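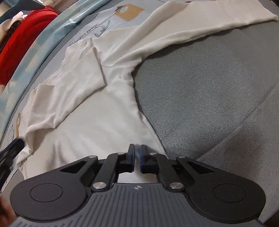

Do the long-sleeved tops get folded or hung for the September swap?
Folded, sleeves in first, then in thirds. Hangers are for coats and dresses only.

Skunham Clothing Swap, minutes, August 4, 2019

I took the notes again, so blame me for the spelling! We had a good turnout and the kettle was on before anyone sat down.

Last swap: 792 pieces came in, and 56 were left at the end (mostly kids' pyjamas, and one very sad cardigan). Leftovers have gone to the Prorgate op shop.

Folding: this took up half the night. I like rolling, I always have, but the vote went against me and flat folding it is. Thin white knits go on their own pile, well away from anything red or dark. Colour order on the tables stays the same as last time.

Hall: Konevska Hall is $80 for the arvo. Agreed. We still owe them $20 for the lost key, and I'll drop that in with the booking form.

Tables: Reisinger Street church will lend us their trestles again if we pick them up ourselves. Need someone with a ute, please, my hatchback only just fits the iron.

Stained items: held over, we ran out of time.

Next meeting at my place, bring a mug.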